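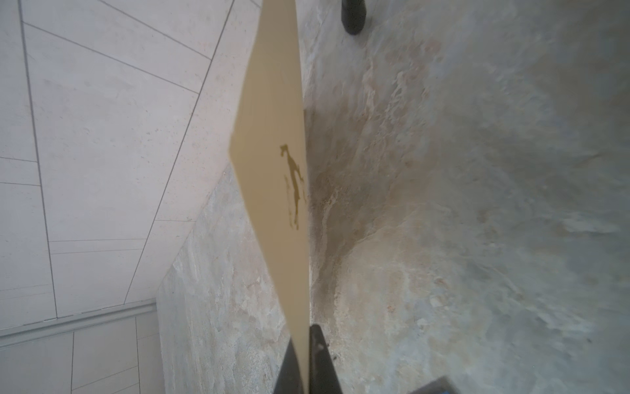

Farahani wrote back on the May update asking why the build is a month behind the plan and whether the money left still gets it to a finished arm. Fair questions. Answers first, then the detail.

Behind because of the gripper, mostly. Yes the money gets there. No extra ask in this report.

PROGRESS REPORT -- shared workshop arm, Watorthorpe
Second period

Where it stands

Arm is built and moving on all joints. Gripper is version three. Wrist camera is on and sending video without dropouts, which it was not doing last time I wrote. Arm now works outside the shop as well as on the bench, that was the big item for this period and it's done. Tile and stone surroundings, curved surfaces, thin flat things to hold. Much harder than wood blocks on a bench, and that was the point of moving.

Not done: the soft stop, the proper cable run, the write-up for the other shop members. More on those below.

Gripper

First version -- fingers too short, too shiny, threw glare back into the camera. Second version -- right length, but the pads let go of anything thin as soon as the wrist turned. Third version is two tall dark fingers, matte, and it can pinch a flat board near its lower end with the rest standing up past the fingers. Thin boards were the worst case in the original plan so I am happy to see one held at all.

Still a problem: a tall board hides a lot of what the wrist camera needs. Hold something flat and nearly edge-on and it runs most of the way up the view. Software then loses the wall behind it and has to guess. I tried tilting the camera mount outward. Helped a little. Next try is to have the arm take a look round before it picks up, and remember.

Marks on the board confuse it too. A dark stain on a pale face gets picked out as a separate thing to grab. Same with veins in marbled stone. The vision settings were tuned on a plain bench top and it shows. Retuning is under way, results are mixed so far -- better on grout lines, no better on stone.

Test runs

147 runs logged this period. A run is one reach, one grip, one lift, one put-down. I stopped counting the ones where I hit the stop button before the reach, those are in a seperate log and I can send it.

Reach is good. Grip is ok on boards, good on blocks, poor on anything round and glossy. Lift is fine. Put-down is the weak part by a long way, the arm lets go a bit early and the board tips. 22 of the runs ended with a drop at put-down. Cause is known: the finger position reading lags behind the real position. A new sensor is on order from Zornix, same type as the one in the wrist, so the wiring should be the same. Should be.

Curved surfaces -- arm will now follow the side of a basin shape without touching it, slow speed only. At normal speed it cuts the corner. Have limited the speed in software untill the soft stop is in.

Money

Spent this period: 1252. Breakdown is in the sheet, short version:

Motors and one spare -- biggest line, as planned
Printing material for fingers, more than planned, three versions instead of one
Camera mount parts, small
Bench fees at the shared workshop, as planned
Sensor from Zornix, paid, not arrived

Nothing spent on travel. The controller board was going to be a line here but the old one survived so that money moves to the next period. I would like to keep it for the cable run if that's ok with you. Please say if it needs a form.

What went wrong

Lost nearly two weeks to a power supply that cut out under load. Thought it was software. Rewrote a good chunk of the motor code before checking the supply with a meter. Motor code is better now but that is not how I planned to spend the time.

Also the shop was closed for floor work and my bench got moved, so calibration had to be done again from scratch. Have since made a small plate with fixed points on it so next time is an hour and not a day.

Cable still catches on the elbow when the arm reaches back over itself. Taped for now. Not happy with it.

Answers to the other points from Farahani

Could Zirkeveck use the design? Yes, once the drawings are cleaned up. They are full of my own notes and two of the finger files are named the same thing. Will fix before sharing.

Is it safe with people nearby? At limited speed with someone on the stop button, yes. Not unattended. That stays the rule until the soft stop is fitted and tested, and I'd rather not put a date on it.

Can it be seen running? Saturday is the open day at the workshop, mornings are better, the bench is in use by others after lunch.

Next period

Fit and test the Zornix sensor
Put-down routine again, with the new reading
Soft stop
Cable run inside the arm, no more tape
Retune vision on patterned stone and stained boards
Drawings cleaned up for Zirkeveck
Write-up for members, short, two pages at most

If the sensor is late I will do the cable first and swap the order. Run log and spending sheet are in the shared folder, same place as before. Receipts too, except the printing material one, still chasing that.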